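Jurach Library to extend opening hours from May 2022
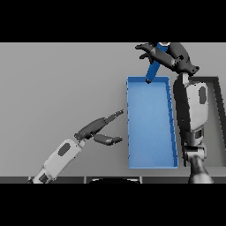

Jurach Library will open for longer each week following a review of services across the Rimach district. The new timetable adds four evening sessions and brings weekly opening to 42 hours, the highest figure for any branch in the district.

The change responds to requests from residents who work during the day and from students preparing for examinations. The ground-floor reading room will remain open throughout the evening sessions. The local history room will close at its usual time, and readers wishing to consult material there should book in advance.

A further 15 study places will be provided on the upper floor. The children's section is unaffected – story mornings will continue as at present.

Members may now borrow up to 18 items at once, including audiobooks. Existing cards remain valid at the Jurach, Ra and Jendari branches, and there is no need to register again.

Printed timetables are available at the enquiry desk in each branch.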